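4.2 Where things end up

The diary entries from Zurnbridge and Flillberg agree on very little, but they agree that a household's stated system for putting things away is best read as a work of hope. Of the 2363 entries we coded, 700 concerned an object that had a named home and was somewhere else. The commonest somewhere else was a flat surface near a door. Respondents who had told us at interview that keys "live on the hook" went on to record those same keys on the microwave, in a boot, and in one case in the bag of flour bought on the trip for which the keys had been needed.

We had expected, following the Fanovier model of domestic storage, that containers with lids would do better than open ones. The model holds that a lid signals a decision, and that people respect decisions once made. It was developed using a survey of people who sell lids. In our data the lid mostly signalled somewhere to put the post. Closed boxes gathered a second layer of belongings on top, and once that layer was in place the contents beneath passed out of daily use and, after a month or two, out of memory. Respondents in 67 households bought a replacement for something they already owned and had stored with care. We did not ask how they felt when they found the first one, though several wrote it down anyway, with underlining.

Open boxes fared differently. They were emptied and refilled often, and their contents drifted towards what we coded as "general": string, batteries of unknown strength, a single curtain ring. Households in Flillberg called this the useful box. Households in Zurnbridge called it the box. Both groups defended it warmly at the second interview, and only a few could say what was in it without going to look.

Material made less difference than the storage trade would like. The Barbieri scale, which scores a container from 0 to 100 on how pleasing it is to own, put wooden boxes well ahead of card and plastic ones in both towns. Owners of high-scoring boxes were no more likely to put anything in them. They were more likely to move them about, show them to visitors and leave them out on the table (Figure 3), where they took up the room previously used for the things they were meant to hold. We are aware that the Barbieri scale was never designed to predict tidiness, and its handbook says so in May's revised edition, some while after we had finished using it for that purpose.

Flat surfaces themselves deserve a paper of their own. A cleared table in our sample stayed clear until the next person came home.

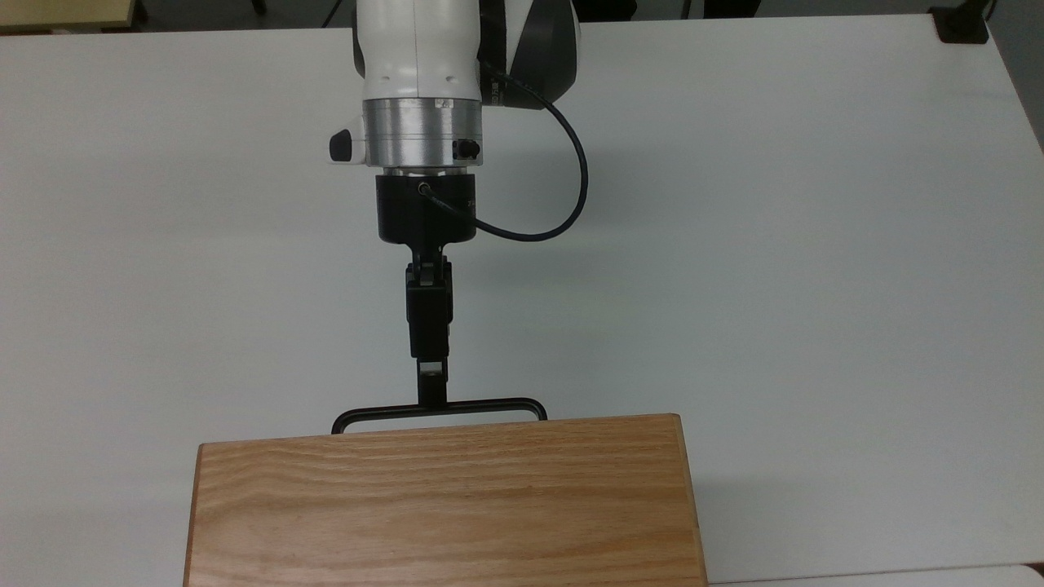 Figure 3. Light-coloured wooden box on a white tabletop.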